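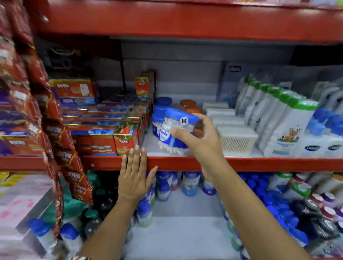
The segmentation stage in our shelf-picking stack had a habit of merging neighbors. Put three identical jars one behind another and the mask came back as a single blob with one lid on it. The grasp planner then did what it was told and aimed for the centroid of the blob, which sat between two jars.

I spent most of July on this. The first attempt was a depth discontinuity check after the mask, and it did fine on cartons. Clear plastic broke it. Depth returns through a transparent wall land on whatever is inside or behind, so the front surface of a jar of cotton buds reads as noise with a few valid points on the lid. The lid is opaque and usually one flat color, so I now seed instances from lids and grow downward along the estimated gravity vector. Ugly, but it separates the jars.

Test set is 39 shelf views from the Wildale recordings. Merged-instance errors went from 6 to 2. Both remaining failures are white bottles packed tightly in a row, where the caps touch and the seeds fuse. I have a watershed split half written for that case.

The other change is in the planner. Samonte (our task layer) used to treat the shelf as a collision body and nothing else. It now carries a second label, "support", for the front edge, so the off hand can rest there while the other one extracts. Contact with a support surface no longer trips the abort — provided the normal force stays under the limit in the config. The lift segment also allows tilt now. A jar with a row behind it rarely comes out level, and forcing it upright made the solver time out.

Still open: hanging sachet strips. Brusov models them as rigid boxes, and they swing. I would like to try a soft cost before touching the geometry.

Config diffs are in the Wadetel branch.

This site uses cookies to remember your preferences. By continuing to browse you accept their use. Accept | Manage settings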